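Raising your prices without losing your regulars
Speaker notes, small business evening
June, by the Wirnden Business Desk
5 min read

Good evening, and thank you for staying after the coffee.

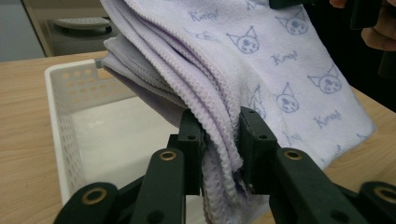

I will speak for 26 minutes and then we take questions. Please keep the price questions for the end, but if you do not understand a word I say, stop me at once. English is my third language and I prefer to be stopped.

(Slide 2)

I start with a confession. For four years I did not change my prices. I ran Imamell, a small cleaning and home help firm, and each spring I told myself that the customers were not ready. The customers were never asked. My rent went up twice in this time, and the insurance also.

Ask the room: who has changed a price in the last twelve months? Wait for hands. Do not comment on who did not raise them.

(Slide 3 - the numbers)

We had 127 regular customers when I sent the first letter. I was sure that a third of them would leave. Before the letter I made a table with two columns: what happens to the profit if they leave, and what happens if they stay. I advise you to make this table before you write anything to anyone. It took me one afternoon and it calmed me very much.

In the end nine customers left. Four of these were late payers, and I will admit that I did not telephone them to ask why.

Pause here. Drink water.

(Slide 4 - the letter)

Read the letter aloud, slowly. It has five sentences. The new price is in the second sentence, in the same size of letters as everything else. The date when it starts is in the third.

My first draft was a full page. I explained fuel, wages, the cost of products, even the weather. A friend in the trade read it and said it sounded as if I had done something wrong. So I cut it.

Give the notice period: 27 days in our case. I think now that this was a little short. For customers who pay by the month I would give two full months.

(Slide 5 - who gets the old price)

This is the part where I made mistakes. I let some people keep the old price because they were kind to me at the beginning. Then two neighbours compared their bills over the fence. You can imagine the telephone call. If you want to reward old customers, give them something separate - an extra hour at Christmas, for example - and keep one price list.

(Slide 6 - Kendik and Lozano)

Two short cases, both with permission.

Kendik repairs bicycles. They raised the basic service and left the small jobs alone. The small jobs then grew until they filled the whole week, and the owner was busier with less money. They corrected it in the autumn.

Lozano makes curtains. They put a minimum order of 300 on the website and nothing else changed. Fewer enquiries came, but the ones that came were serious.

If time is short, skip Kendik.

(Slide 7 - homework)

Write down your three oldest prices and the year you set them. Bring the paper to the next evening. We will not read them aloud unless you wish it.

Questions. Somebody always asks about discounts for cash. Answer: I do not give them, and the accountant is happier.

Remember to collect the feedback forms and return the clicker to the front desk.

Contact the Wirnden Business Desk | Copyright Wirnden Business Desk | Back to top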